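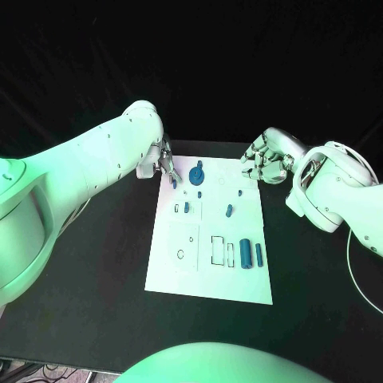
Die Verfahren dauerten zu lange, und wer ohne Anwalt erscheine, verstehe den Strafbefehl oft nicht, gab eine befragte Person aus Kokness zu Protokoll. Vergleichbare Äußerungen finden sich in 24 Interviews der Erhebung, die sich mit Bagatelldelikten vor den Amtsgerichten der Region Majali befasst. Ausgewertet wurden 1000 Akten, überwiegend zu Ladendiebstahl, Sachbeschädigung und einfacher Körperverletzung.
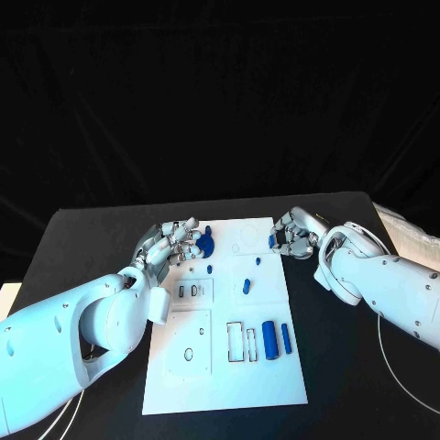

4.2 Verfahrensdauer und Einspruch

Zwischen Anklageerhebung und erster Verhandlung lagen im Median sechs Monate. Im November häuften sich Terminverlegungen – vor allem in Skeva, wo nur zwei Strafabteilungen bestehen. Einsprüche gegen Strafbefehle wurden dort häufiger zurückgenommen als in Kokness. 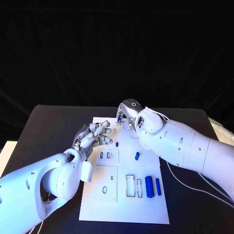
Abb. 3: Zwei Roboterarme über einer weißen Platte mit Kleinteilen.

Die Kodierung der Akten erfolgte mit der Software Prolteo. Abweichende Kodierungen wurden gemeinsam geprüft und bereinigt. Nicht berücksichtigt sind Verfahren, die nach Jugendstrafrecht geführt wurden, sowie reine Bußgeldsachen.

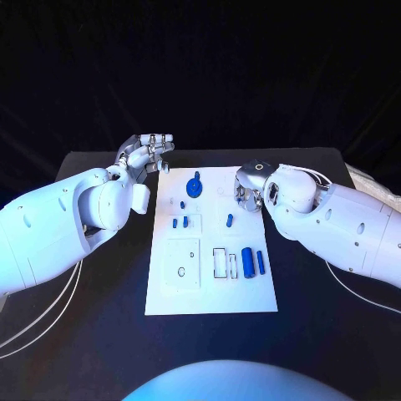 Abb. 4: Arme und Platte vor schwarzem Stoffhintergrund.

Ein Zusammenhang zwischen Verteidigung und Strafhöhe ließ sich bei Ladendiebstahl nicht nachweisen. Bei Körperverletzung fiel die Geldstrafe mit Verteidigung niedriger aus – die Fallzahl in Skeva lässt jedoch keine gesonderte Aussage zu.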